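Home Shop Play Sets Care & Cleaning FAQ Contact

Stakska Play Kitchen Bits - Your Questions

I started Stakska out of our spare room because I couldn't find toy food and small tableware I liked sold by the piece. These days it's a proper little shop, but I still answer the emails myself, usually at the kitchen table with a cuppa going cold, and the same questions keep popping up. I've gathered them all up on this page. If yours isn't covered, the contact form comes straight to me.

What age is the play food for?

Three and up, please. The strawberries and a few of the other fruits are small, and small fruit goes straight in the mouth with toddlers (mine tried every single piece). If you've got a mix of ages at home, keep the little pieces in a lidded tub on a high shelf and leave the plates and cups out for everyone. A one-year-old will have a lovely time with a cup and a plate and nothing else!

Can we eat off the plates and drink from the cups?

Yes, if they came from the Kiani range, which is ordinary everyday tableware in child-friendly sizes. I put it in with the play sets on purpose. Kids like using real things, and you get the plates back for toast when the game's over. The Barthorpe pieces are for pretend only. They've got a printed finish that won't put up with hot food or cutlery, so please don't serve dinner on them.

If you've mixed your sets up and can't tell which is which, the Kiani pieces have the name pressed into the underside.

How do I clean everything?

Plates and cups from the Kiani range go in the dishwasher, top rack. Hand wash the pretend ones in warm soapy water with a soft cloth.

Play food is fussier. Wipe it, don't soak it. Water gets in around the leaves on the strawberries and then you've got a soggy strawberry for a week, and they do smell a bit if you forget about them. I use a damp cloth with a drop of dish soap, then wipe again with a clean one and leave the lot on a tea towel on the windowsill overnight.

Sticky label residue comes off with a dab of cooking oil. Leave it for 20 minutes, then wash as normal.

Do you sell pretend packets?

A few, and they sell out quickly. To be fair, you probably don't need mine. Empty sachets and little snack bags from your own pantry are brilliant for this. Wash them out, let them dry, stuff them with a bit of tissue and tape the end shut. Kids recognise the colours from the real kitchen, so they love having them at the pretend one.

Just check for sharp corners on the foil ones, and don't hand over a real sealed packet unless you fancy sauce on the carpet. (Ours was tomato. The carpet was cream. Moving on.)

What's in the Starter Table set?

Seven pieces: two plates, a bowl, two cups and two bits of fruit. I used to send out a much bigger box and people kept writing to say half of it lived under the couch. A smaller set gets played with more, at least in our house.

Colours are whatever I have on the shelf when I pack it. You can leave a note at checkout if there's a favourite (or a feud) and I'll do my best, but I can't promise.

Do the greens match?

No, and I get asked this a lot! The dark green and the teal-green are two separate colours and always have been. On some phone screens they come up looking nearly the same, so have a look on a second screen if you can. Side by side on a white table you'll see the difference straight away. The dark green is deep and leafy and looks smart as a plate. The teal has more blue in it, and I like it best on the cups.

I mix them at home and think they look great together. If you want everything identical, pick one and stick to it for the whole order.

How do you set up a pretend meal without it turning into a pile?

Fewer things, more table. That's all I do. I clear the whole surface first, then put out a plate, a cup, one packet and one piece of fruit, with plenty of bare space between them. The kids fill in the rest of the story. When I tip out the whole basket they sweep it onto the floor inside two minutes and wander off.

I'll often park the fruit well away from the plate so there's something to go and fetch. "Could I have a strawberry, please?" gets a surprising amount of mileage with a four-year-old. So does a packet left on the plate for somebody to "open". 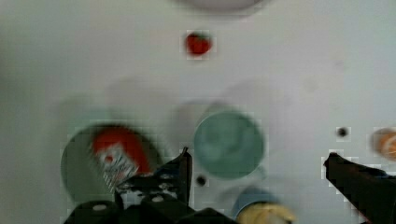

Why do you recommend a white table?

Mostly so you can find things. Small pieces vanish on a patterned tablecloth or a busy timber grain, and a red strawberry on plain white is hard to miss. It also shows up the crumbs and marks, which some people hate. I'd rather know they're there.

You don't have to buy a table for this. A white tray works, or an old white sheet folded over the coffee table, or a piece of white shelving from the hardware store laid across two stools at sitting height (make sure it's steady, and stay in the room).

What about dots and scuffs on a white surface?

Start with the soapy cloth. If that doesn't shift them, make a paste of baking soda and water and rub gently in little circles. Pen usually gives up at that point. Crayon needs a warm cloth held on it for a bit first. I'd stay away from anything scratchy, as the dull patch you end up with is more noticeable than the mark was - ask me how I know.

How should we store it all?

Plates stacked flat, cups beside them, food in its own container. I had everything in one big basket for ages and the small fruit always worked its way to the bottom, so every game began with a full excavation. Now we've got a shallow tub for food and packets and a low shelf for the tableware, and even the youngest can put things back.

If you only take up one thing from this page, make it the shallow tub. Mine came from the two-dollar shop.

Can I order a single strawberry?

You can! Single pieces are on the Play Sets page, right at the bottom. Lost strawberries are easily my most common replacement. They roll, the dog likes them, and they fit perfectly down the side of a car seat. I keep 200 of them in a drawer for exactly this purpose and it's my favourite drawer in the building.

Where do you post to, and how long does it take?

All over the country. Orders go out from our packing room at Stetgate, and I pack most mornings. Single pieces travel in a padded envelope, sets go in a box. Allow a bit longer in the lead-up to the holidays, and if you need something for a birthday please pop the date in the order notes. I do read them.

Postage is free once your order gets to $45. Under that it's a flat rate, and you'll see it at checkout before you pay.

Can I return something if my kid isn't interested?

If it's unused, yes, no worries. Send it back within a month and I'll refund you for the item, though you'll need to cover the return post. Used tableware I can't take back, for obvious reasons.

I'd give it a few goes first, though. Try putting it away for a couple of weeks and bringing it out on a rainy afternoon with a different colour plate. Mine ignored the bowls completely until one of them became a hat for a bear, and now we can't have a meal without it.

My set arrived with a chip or a missing piece. What now?

Oh no, sorry! Send me a quick photo through the contact form along with your order number and I'll post a replacement. You don't need to send the chipped one back. If it's a Kiani plate with a chip on the rim, please don't let anyone eat off it in the meantime.

Do you do bulk orders for kinders and playgroups?

I do, with a discount. Tell me how many children you usually have at the table at once and I'll suggest a mix. For groups I generally go heavier on plates and cups and lighter on fruit, and I'll put in spares of the small pieces. March is when most of the group orders come in, so get in early if you want a particular colour, especially the teal cups.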